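# 讲稿备注:明年的设备怎么买

(开场,别看稿,先跟大家打招呼)

大家好!我来自 Driltden 的仓储组,今天讲钱。我知道前面 Tala Fakhoury 讲的抓取算法比我精彩得多,不过请给我一点时间,预算这件事其实也挺好玩的,真的!

先说我们要解决的活儿:小件补货。盒子、罐头,放到层架上,标签朝外,倒了的扶正。现在 Onsri 店里每天要补 800 件,全靠人手。我们想给三月的采购会交一份像样的方案。

(停一下,问现场:有谁自己写过设备预算?等人举手)

## 先买什么

我的建议很简单:先花钱在仿真上,再花钱在铁家伙上。去年我们差点反过来做,报价单都签到一半了,Renata Sepúlveda 问了一句:“层板之间的净高够手腕转吗?”全组安静。没有人量过。

所以后来我们把层架、货品和双臂都搬进了仿真环境,一个方案一个方案地试。层板高一点、低一点,手指长一点、短一点,改个参数就行,不用退货,也不用等海运!
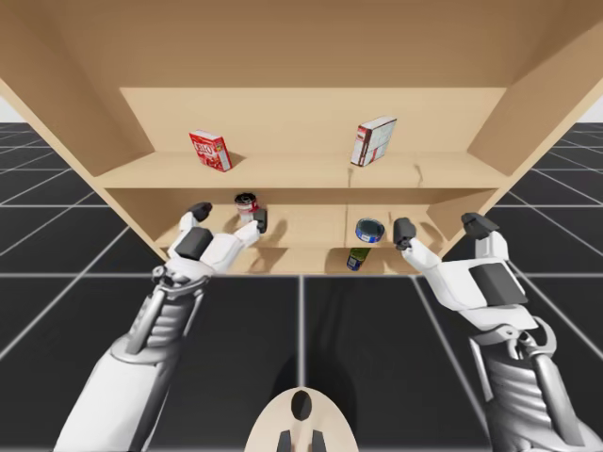

*仿真中的双臂补货:两只多指手伸向下层的罐头,上层放着盒子。*

(翻到这页多留一会儿,让后排看清楚)

请大家看下层这几个罐头。有直立的,也有倾倒的矮罐,高矮粗细都不同。采购时最容易犯的毛病,就是拿一种最好抓的罐子去验收,然后按那个成绩下单。我们现在的做法是把难抓的姿态写进验收条款,供应商一开始不太高兴,后来 Flarivent 的工程师反倒说这样省事,双方都知道标准在哪儿。

再看手。多指手比两指夹爪贵,这一点不用绕弯子。值不值,要看货品清单。Sakda Suwannarat 把我们的清单过了一遍,2,159 个品类,他按形状和包装分了组,其中 700 个他认为两指夹爪就能应付。剩下的怎么办,是我们下一轮仿真的题目,结果出来之前我不替多指手打包票。

## 预算表里常漏的几行

(这里语速放慢,有人会拍照)

- 备用指尖和指垫,按耗材列,别塞进“其他”
- 底座安装和地面找平
- 层架改造,包括净高和层板前沿
- 仿真软件授权,按席位还是按年,问清楚
- 培训,操作员和维修分开算
- 调试期,我们留了 90 天

最后这一条我要多说两句。调试期里机器不产出,人手还得照排,这笔工资请写进设备预算,别让门店自己扛。Onsri 店长跟我吵过这个,她是对的。

## 买还是租

Murnham 那边是先租后买,租金可以抵一部分货款,条款挺灵活。我们还在谈。我个人偏向第一套租,第二套再买,这样第一套用下来踩过的坑都能写进第二套的合同里。多好的机会啊!

(如果时间不够,跳过下面这段)

Rungnapa Khunthong 做了一张表,把每个仿真场景对应到一项采购决定:试净高的场景管层架改造,试倒罐的场景管末端选型。哪个场景还没跑,对应的那一行就先不填金额。我特别喜欢这张表,想要的会后来找我拿。

(提问环节。可能有人问仿真和实机差多少,答:摩擦和包装变形要用实机再测,所以预算里单列了一笔小样测试费。问到具体报价就说还在谈。)

谢谢大家,表格在我电脑里,茶歇时我就在门口那张桌子旁边!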